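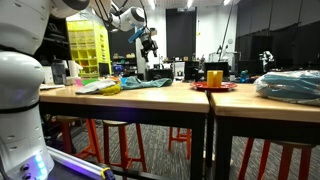
Questions I get asked about the Stekside table sale

I've been running the second-hand furniture sale in Stekside for a while now, and the same questions land in my inbox every month. So I've put the answers in one place. If yours isn't in the list, drop me a line and I'll add it.

When is the next one?

Tue 4 June, doors at ten. The May sale was a bit of a squeeze, so we've got the bigger room this time and I'm spreading things out more. Please don't turn up at eight hoping for a sneaky look – I'll be in my old jeans moving sideboards and I won't be very good company.

Do I need to book?

Not to come and browse. If you're selling, yes please. There are 39 pitches and they do go, mostly to people who email the same day I send out the list.

What does a pitch cost?

Nothing up front. I take a small cut of whatever you sell, and if you go home with everything you brought, you owe me nothing.

What sort of things can I bring?

Tables, chairs, shelves, chests of drawers, lamps if they've been tested. No mattresses, sorry, and no sofas without the fire label still on. I had a long argument with Iulian Dobre over a lovely green two-seater and I still feel bad about it, but rules are rules.

How do I price a table?

Lower than you'd like! Have a look at what similar ones are going for online, then knock a bit off for the fact that people have to carry it home. A plain kitchen table with a few rings on it will move quickly if you're fair. One seller wanted 900 for a dining set in May and took it all home again.

Should I sand it first?

A light rub down and a coat of oil is fine. Please don't paint it the night before. It will be tacky and somebody will lean on it (it was me, and it was my good coat).

Can you deliver?

I can't, but Kalkidan Tamiru has a van and covers Stekside and Tustmont. Ask for her at the desk and sort out a price between you. Measure your front door first, and the stairs, and the bend in the stairs.

Can I pay by card?

At the desk, yes. Individual sellers mostly want cash or a bank transfer, and the signal at the back of the room is poor.

Can I bring my dog?

Yes, on a lead. Water bowl by the door.

Who do I contact?

Me for pitches, Letay Endale for lost property. She still has one brown glove and a box of drawer knobs from last time.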